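3.2 Test articles and leg joints

The articles considered in this section are small molded plastic furniture with detachable cylindrical legs. The seat or top is a single shell, ribbed on the underside, and each leg meets it at a ribbed collar near a corner. Assembly is carried out with the shell inverted, so that the collars face upward and the legs are brought down onto them from above.

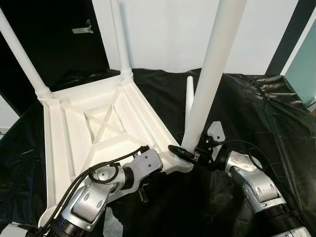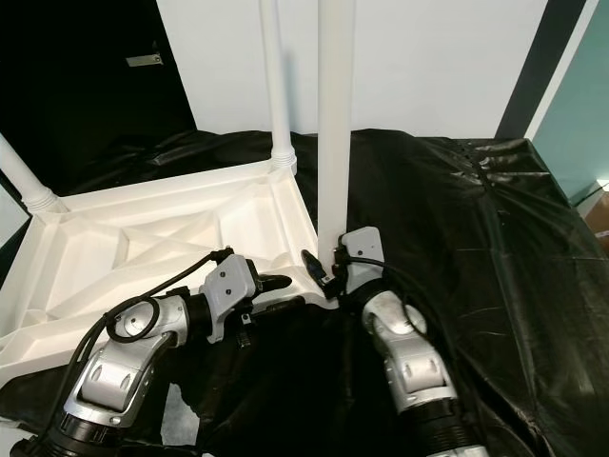

Figure 4. Inverted white plastic furniture with upright legs and ribbed underside, on black plastic sheeting.

Inversion has two practical consequences. The first is that the weight of the shell is carried on its flat outer face, which slides easily on a smooth support. A torque applied to a leg is therefore passed to the shell and tends to rotate the whole article unless the shell is held at its edge. The second is that each leg, once seated, becomes an obstacle to the next. The order in which the corners are completed has a measurable effect on the time required, and we treat it as a variable in Section 4.

The ribs on the underside serve to stiffen a thin shell without adding much material. Ciobanu's earlier survey of low-cost seating, prepared for the Calau workshop, classified such undersides as open grids, diagonal grids and mixed patterns. Diagonal ribs resist twisting between opposite corners better than ribs laid only parallel to the sides. This matters during assembly, when a single corner is loaded while the others are free, and again in use on an uneven floor, when a sitter's weight may fall on two legs. We measured corner deflection in both conditions. With the shell clamped along one edge, deflection at the free corner was reduced by 15 percent in shells with diagonal ribbing.

Leg joints of this type depend on the fit between collar and leg. A joint that is started at an angle may feel tight before the leg has reached its full depth. The error is hard to detect by eye while the article is inverted, and it is commonly found only after the article has been turned over and rocks. In the assembly records kept at Rønning, 58 completed articles were inspected by placing each on a flat plate and passing a feeler gauge under every foot. Any article with a gap at one foot was inverted again, and the corresponding leg was removed and refitted. Of the articles that failed the first inspection, all but 5 passed after one refitting. The remainder showed wear in the collar and were withdrawn.

Two starting methods were compared. In the first, the leg was held upright over the collar and turned in the tightening direction at once. In the second, the leg was first turned backward until a slight drop was felt and only then tightened. The backward turn lengthened each joint by a few seconds but lowered the number of angled starts. Sæther (personal communication, November) reports the same result for the Cukberg stools, which have a coarser thread and a shorter collar.

Sheeting was used under the articles to protect the finished face from scratches. Thin plastic sheet wrinkles as the shell is turned, and a fold trapped beneath a corner can tilt the shell enough to mislead an operator who judges the leg against the work surface. Operators were instructed to judge the leg against the outer wall of the shell and to smooth the sheet before each article. Felt was tried as a substitute and gave better grip, but it collected molding dust and had to be replaced after 20 articles.

Tightening was stopped by feel. A fixed torque limit was considered and rejected, as variation between collars on the same shell was larger than the variation between operators. The Catdale shells, supplied later, were more uniform in this respect, and results for them are given separately in Table 3. Legs were not interchanged between articles at any stage of the work, and a leg removed for refitting was returned to its original corner.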